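换桌子这件事拖了半年，总算写一篇

2025-08-07

一月份的时候我在这里提过一句，说我们那间大屋子要换桌子，后来就没下文了。有两个读者留言问过，我都回了“快了”。现在桌子换完，用了一阵子，可以写了。

先说原来的情况。屋子是长条形的，门在一头，窗在另一头。我们搬进Haltville这栋楼的时候，前面的租户留下几张深色的旧桌子，高矮不一，有两张拼在一起中间差了一截，笔滚过去会卡住。大家各占一张，谁的东西放在谁的桌上，看着还行。问题是要做点需要摊开的事就没地方。拆包裹、对零件、铺图纸，全在地上。冬天地上凉，蹲久了腿麻，我那时候膝盖也不太好，所以提换桌子的人是我。

一开始的想法是买一张特别大的，放正中间。Riku反对。他说屋里人坐着对电脑的时间其实比站着干活的时间多，中间一张大桌子，人围一圈坐，谁都能看到谁的屏幕，而且电线全得从地上走。我当时不太服气，拿卷尺量了两个晚上，又用胶带在地上贴出大桌子的轮廓，让大家走一走。贴完第二天就有人抱怨从门口到饮水机要绕远。胶带撕下来的时候还带起一点地坪漆，到现在那里有个浅色的印子。

最后定下来的方案比较普通：靠墙一长条，给坐着用电脑的人；中间另放桌子，给站着做事的人。两边中间留出走道。颜色统一成白的。

选白色有过争论。Sveva觉得白色不耐脏，她以前待过的地方也是白桌子，用了一年就发灰。我的理由是深色桌面上找小东西太费眼睛，黑螺丝、黑扎带、黑壳子，掉在深色桌上等于没有。旧桌子我用过几个月，掉过一颗很小的黑螺丝，打着手电找。她后来同意了，条件是要买一块像样的抹布，并且真的去擦。

桌子是在Filico订的，一共2,485块，送货另算。桌腿可以调高度，调节脚拧起来有点涩，我垫了块纸板坐在地上一个一个拧。从下午拧到吃晚饭，最后还剩一个脚怎么都不平，用Higuchi的旧说明书折了几折垫着，目前没有再晃。说明书是什么东西的已经想不起来了，封面掉了。

运费那里要提醒一下。下单页面写的是送货上门，送到了才说上门指的是楼门。我们在三楼，电梯进不去长的那几块板，只能走楼梯。补了搬运费446块，师傅两个人来回跑。如果你也要买长桌，先问清楚板子的长度和电梯轿厢的对角线，别光问“有没有电梯”。

装好之后，我又花了几天调位置。中间的桌子往窗那头挪过，后来又挪回来，主要是下午有反光，站在桌边眯着眼睛。靠墙的长桌位置没动过，插座都在那一面墙上，没什么可选的。

现在平时用起来就是下面的样子。 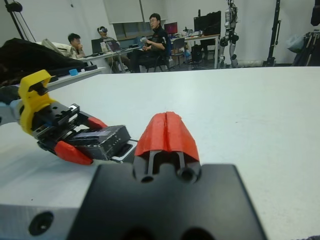

白桌子和靠墙的长桌，长桌边坐着三个人，其中一位戴着VR头显。

长桌这边我比较满意。两台笔记本并着摆没有问题，手肘还有地方放。以前旧桌子上放一台电脑加一个水杯就满了，想再开一台就得搬凳子来垫。坐在一排还有一个好处，要问旁边的人什么事，转个头就行，不用站起来绕过去。缺点也有，几个人坐一排的时候，中间那位进出要麻烦别人往前收一收椅子。我们试过把椅子换窄一点的，坐着不舒服，又换回来了。

中间的桌子是另一回事。白桌面找东西确实方便，黑色的方盒子、浅蓝色的小方块，一眼就看得见，这一点我算是说对了。麻烦在于桌子大了以后，东西会自己长出来。后面那张桌子上那一大团黑色的布包或者袋子，我到现在也说不清算谁管。它一开始大概只占一个角，后来旁边放了别的，再后来就连成一片了。还有白色的垫子或者叠起来的布之类的，也往上搁。布的东西最占地方，又软，叠不整齐，塞进抽屉抽屉就关不上。

为了这个，我买了一组收纳盒，牌子叫Varo，12个装。买的时候量的是抽屉，没有量布，结果小东西全收进去了，大的一件也放不下。小盒子倒是好用，带盖，盖子可以当浅盘，拆东西的时候零碎都扔在盖子里，不会滚。我给每个盒子贴了纸条，字写得不好，有两张后来被人重写了。大件的布最后打算挂起来，墙上得打孔，这件事要问物业，问了，还没有答复。

然后是擦桌子。定过一个规矩，谁最后走谁擦。执行了一个多星期就没人记得了，因为最后走的老是同一个人。后来改成用完哪张擦哪张，效果好一些。抹布是超细纤维的，蘸清水就够，不要用酒精。我试过用酒精擦一块胶印，胶掉了，桌面那块也跟着变得不太亮，斜着看能看出来。马克笔的印子用橡皮擦，慢慢来，能去掉大半。胶带残胶用吹风机吹热了再揭。

Sveva说的发灰，目前还没有看到。边上手腕常放的地方颜色好像深了一点，也可能是我看久了。等满一年再对比，我留了一小块没用上的封边条在抽屉里，到时候拿出来比颜色。

再说几个小地方，可能有人用得上。

桌子高度我们量了好几次。靠墙的按坐着打字来定，以手肘放平为准，个子最高和最矮的各坐一次，取了中间偏低的。中间的桌子原本想调高，方便站着干活，可是调节脚拧到头也只高出一点点，就算了。腰不好的人站久了还是要弯，我给自己找了个小垫板，切东西、拧东西的时候垫在下面。

电线走在长桌底下，用的是粘贴式的线槽。买了28节，用完还缺最后一段，那一段现在用扎带捆在桌腿上，不好看，但踢不到。粘之前一定要把桌板背面擦干净，新桌子背面有一层粉，我第一次没擦，半夜掉下来两节，第二天早上进门看见线垂着，只好重粘。

走道我建议宁可宽一点。图纸上留出来的宽度，是椅子推进去的宽度。人坐着的时候椅子会往后占很大一块，两个人背对背过不去。我们是装完以后才发现的，把中间的桌子又往外让了一拃多，现在端着东西能走过去，不用侧身。

旧桌子送掉了三张，剩一张最矮的留在门口放快递。那张桌子跟新的完全不搭，进门第一眼就看见它。Riku提过两次要换掉，我没同意，它高度正好，放箱子不用抬。

花费大致就是桌子、搬运、收纳盒和线槽，收纳盒和线槽的单子我没留，所以就不加总数了。如果重新来一次，桌子还会买同样的，搬运会先问清楚，收纳盒会买大的。

挂布的事等物业回了再补在这篇后面。线槽缺的那一段，有谁知道哪里能单卖一节的，麻烦留言告诉我一声，我不想为了一节再买一整包。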